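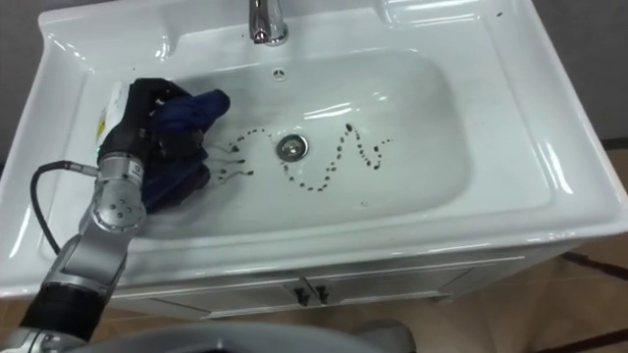

Rafia Mohmand writes that an outbox is just a retry loop with a nicer name, and that the earlier version of this entry made it sound grander than it is. I think she's half right, so I've rewritten the first part.

Outbox (mobile apps)

An outbox is a small list, kept on the phone, of changes the user has made that the server doesn't know about yet. You tap Save, the app writes the change to its own storage, adds a line to the outbox, and tells you it's saved. Sending happens later, when there's a connection. Email programs have worked this way forever (that's where the name comes from), and most note-taking and field-survey apps do something similar whether or not they call it that.

A retry loop, the thing Rafia has in mind, usually lives in memory. If the system shuts the app down while the loop is waiting, the change is gone. An outbox sits on disk and survives that. Otherwise, yes, there's a loop in there, and it retries.

What goes in an entry

I've seen a lot of variations, but nearly every entry has an ID made up on the phone, the kind of change (create, edit, delete), the data itself, and a count of failed attempts. The ID matters more than it looks. Say the phone sends a change, the server accepts it, and the reply gets lost in a tunnel. The phone sends it again. With the same ID on both requests, the server can spot the repeat and answer "got it" without making a second record. I left this out of the first app I ever shipped, a stock-taking tool called Dawber, and people ended up with two copies of every shelf!

Order of sending

The simple rule is oldest first, one at a time. It's slow but it keeps you out of trouble: you can't edit a note on the server before the note has been created there. Nurko, the sync library I use most these days, groups entries by record and sends the groups side by side, keeping the order inside each group. That's a lot faster on a good connection. It does get messy when one record points to another, and I still fall back to the simple rule for those.

Some apps also squash entries together. If I rename a note 2 times before going online, only the final name needs to be sent. Squashing is safe for plain edits. I wouldn't do it for anything that adds to or subtracts from a running total.

Waiting between attempts

Retrying straight away drains the battery and annoys the server. The usual approach is to wait longer after each failure, up to a limit, with a bit of randomness mixed in so a whole crowd of phones doesn't come back at the same moment. My own limit is 90 seconds while the app is on screen. In the background you don't get much say, and the system decides when your code runs.

Not every failure deserves another try. A timeout does. A 400 reply generally means the request itself is bad, and it'll be just as bad in an hour. Move that entry to a separate "needs attention" list and let the rest of the queue carry on. An early release of Vokby didn't, and one broken entry at the front held back 178 good ones on my test phone until I cleared the app's data.

Telling the user

This is where opinions split. Ornstead, the survey app, puts a small mark next to every unsent item. Sólveig Grímsdóttir argued in a comment here last September that the marks only make people nervous, and that a single line in the settings screen is plenty. I lean toward the marks, at least in apps used for work, where someone may need to know before handing the phone back. For a shopping list I'd go her way.

Signing out

Easy to forget, this one. If somebody signs out with entries still waiting, you can send them first, keep them for that account, or throw them away after asking. Whatever you pick, store the account ID with each entry. Sending one person's changes under another person's login is a miserable bug to track down, and it rarely shows up in testing with a single account.

See also: background tasks, conflict resolution, local storage, request IDs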